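CHAMADO 2794 – Falha recorrente na sincronização do catálogo da biblioteca
Unidade solicitante: Biblioteca Central Kinnear
Serviço afetado: catálogo Skunen, módulo de empréstimos
Prioridade: alta
Data de abertura: 26 de setembro de 2022
Situação: resolvido, em observação

1. Relato inicial

A unidade solicitante informa que os exemplares devolvidos no balcão de Lavbridge permanecem com a indicação "emprestado" no catálogo público até o dia seguinte. Os leitores recebem avisos de atraso referentes a obras já entregues, e as reservas em fila não são liberadas. O balcão emitiu recibos manuais durante o período e solicita orientação quanto às multas lançadas automaticamente.

O problema foi percebido pela primeira vez em agosto, de forma esporádica, e tornou-se diário após a migração do módulo de empréstimos.

2. Triagem

O atendimento de primeiro nível solicitou à unidade o registro de operações do balcão e a lista das obras afetadas. Foram recebidos 353 registros de devolução sem confirmação no servidor central. Verificou-se que todos tinham origem em Lavbridge. As devoluções efetuadas na sede eram confirmadas normalmente.

Orientou-se a unidade a suspender o envio de avisos de atraso até nova comunicação. A suspensão foi efetuada pelo administrador do catálogo, Murdo McIver, que passou a acompanhar o chamado.

3. Verificação dos equipamentos

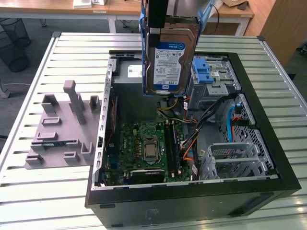 Anexo A – Disco de 1.0TB, etiqueta WD Blue, e gabinete aberto.

A verificação do disco do servidor local de Lavbridge não apontou setores defeituosos nem erros de leitura. O sistema de arquivos foi examinado em modo somente leitura, sem inconsistências. A hipótese de falha física foi descartada e o chamado foi reclassificado de "equipamento" para "aplicação".

4. Análise da fila de sincronização

O módulo de empréstimos grava cada devolução em uma fila local, transmitida ao servidor central em lotes de 50 operações. O lote é confirmado por inteiro ou recusado por inteiro. Quando recusado, retorna ao início da fila e é reenviado no ciclo seguinte.

No registro da aplicação, a seguinte mensagem se repetia em todos os ciclos diurnos:

ERRO fila_devolucao: lote recusado, horario da operacao posterior ao horario do servidor

A mensagem indica que o servidor central recebia devoluções com horário futuro e, por regra de integridade, recusava o lote completo. À noite, com o balcão fechado, a diferença deixava de existir e os lotes pendentes eram aceitos de uma só vez. Esse comportamento explica a regularização espontânea observada pela unidade todas as manhãs.

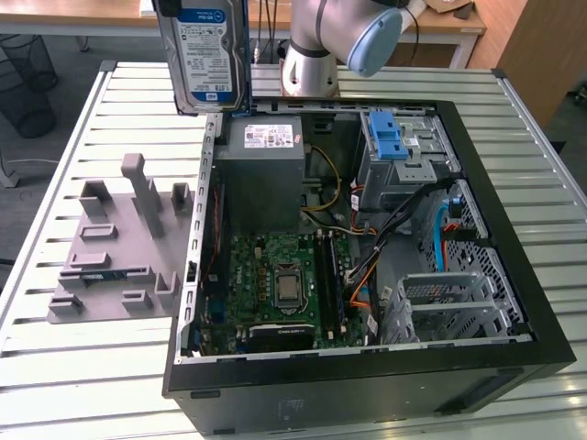 Comparados os relógios, constatou-se que o servidor de Lavbridge estava adiantado em 70 minutos em relação ao servidor central. O serviço de horário estava ativo, porém configurado com o endereço antigo, desativado na migração. Sem resposta da origem, o sistema mantinha o relógio interno e não emitia alerta.

Registra-se que o procedimento de migração Stondik previa a troca desse endereço no item relativo à rede, mas a lista de conferência entregue à unidade correspondia a uma versão anterior do documento.

5. Providências adotadas

a) Correção do endereço do serviço de horário no servidor de Lavbridge e reinício do serviço.

b) Interrupção controlada da fila, com cópia de segurança prévia das operações pendentes.

c) Ajuste do horário das operações pendentes e reenvio manual. Todos os lotes foram aceitos.

d) Liberação das reservas retidas, por ordem de solicitação.

e) Substituição da lista de conferência pela versão vigente, com ciência formal da unidade.

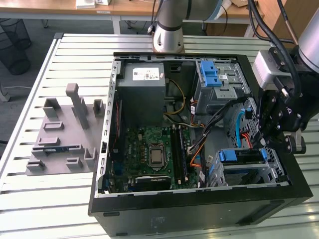

6. Orientações à unidade solicitante

As multas lançadas durante o período devem ser canceladas pelo próprio balcão, no menu Circulação, opção Estorno, com a justificativa "falha de sincronização" e o número deste chamado. Não é necessário solicitar autorização individual. Os valores já pagos deverão ser restituídos conforme o regulamento da biblioteca, matéria que não compete a este suporte.

Os recibos manuais devem ser conservados até o encerramento definitivo do chamado. Caso algum leitor apresente recibo de obra que ainda conste como emprestada, a unidade deve registrar a ocorrência neste mesmo chamado, informando o código de barras do exemplar e o horário anotado no recibo.

O envio automático de avisos de atraso pode ser retomado.

7. Pendências

Encontra-se em avaliação a inclusão de um alerta para diferença de horário entre os balcões e o servidor central. Foi também solicitada ao fornecedor do Skunen a recusa individual de operações, em substituição à recusa do lote completo. Não há prazo informado.

Chamados relacionados
Reservas duplicadas após renovação pelo portal
Leitor de código de barras não reconhecido no balcão
Relatório mensal de circulação com totais zerados
Migração Stondik: lista de conferência vigente
Alteração do texto dos avisos de atraso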